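빈 피킹 논문의 성공률, 어디까지 믿어야 하나요?

Piyumi Akanda
석사 1년 차입니다. 연구실 세미나에서 Cletar라는 파지 학습 방법을 발표하게 됐습니다. 통 안에 섞인 물건을 로봇이 스스로 집어 보면서 배우는 방식이고, 사람이 붙인 라벨 없이 시도 50회만으로 처음 보는 물건까지 집는다고 주장합니다. 그런데 본문을 읽을수록 찜찜합니다. 시험 물체 목록이 부록에도 없고, 실패를 어떻게 정의했는지도 한 줄뿐입니다. "들어 올리면 성공"이라는데 몇 초를 들고 있어야 하는지는 안 나옵니다. 제가 너무 삐딱하게 보는 건가요? 비슷한 실험 해보신 분들 의견이 궁금합니다.

Dorin Nedelcu
삐딱한 거 아닙니다. 저도 KUKA 팔로 비슷한 자가 학습 실험을 돌리고 있는데, 성공률이라는 숫자는 통에 뭘 넣느냐에 따라 얼마든지 움직입니다. 빗, 컵, 공룡 장난감 같은 걸 띄엄띄엄 놓으면 난이도가 확 내려가요. 바닥이 훤히 보일 정도면 '어수선한 환경'이라는 말은 빼야 한다고 봅니다. 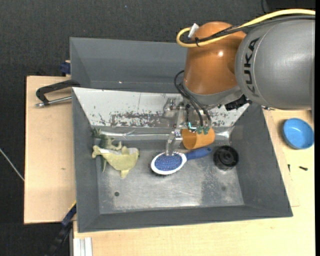 논문에서 먼저 확인할 것

1. 한 번에 통에 든 물체 수. 평균만 적혀 있으면 의심하세요. 마지막 한두 개만 남은 상태의 시도까지 합산하면 숫자가 예뻐집니다.

2. 서로 걸친 물체의 비율. 장난감 두 개가 겹쳐 있을 때와 빗 하나가 따로 누워 있을 때를 같은 한 번으로 세면 곤란합니다.

3. 물체를 다시 놓는 사람이 누구인지. 저자가 직접 놓으면 자기도 모르게 집기 좋은 방향으로 놓게 됩니다. 저도 그랬습니다. 동료 Gayan Khan에게 배치를 맡겼더니 같은 모델인데 시도 44회 중 성공이 31회에서 20회로 떨어지더군요. 표본이 작으니 이걸로 결론을 내릴 생각은 없지만, 논문 쪽도 50회짜리 학습이라면 시드 바꿔서 반복한 결과는 있어야죠.

'처음 보는 물체'도 따져 보세요. 색만 다른 컵을 새 물체라고 부르는 논문을 여러 번 봤습니다.

Mizanur Chowdhury
그냥 코드 받아서 돌려보면 되지 않나요? 저희는 Gornex 그리퍼로 해봤는데 잘 됐습니다.

Rajitha Liyanage
위 답변에 보태자면 비교 기준도 보세요. 물체 중심을 위에서 그대로 내려가 집는 단순한 규칙과 비교한 표가 없으면 학습이 뭘 해줬는지 알 길이 없습니다. Cletar 논문은 자기들 이전 버전하고만 비교했던 걸로 기억합니다. 틀렸으면 고쳐 주세요. 발표 때는 "결과가 틀렸다"고 하지 말고 "이 자료로는 판단이 안 된다"고 하시는 게 안전합니다.

댓글

Piyumi Akanda: 확인해 보니 정말 이전 버전하고만 비교했네요. 저자한테 물체 목록부터 요청해 보겠습니다.

Gayan Khan: 배치 담당입니다. 일부러 어렵게 놓은 건 절대 아니고 그냥 쏟아부었습니다.

Dorin Nedelcu: @Mizanur '잘 됐다'가 몇 번 중 몇 번인가요?

Mizanur Chowdhury: 세어 보진 않았습니다. 기록이 남아 있는지 12월에 한번 찾아볼게요.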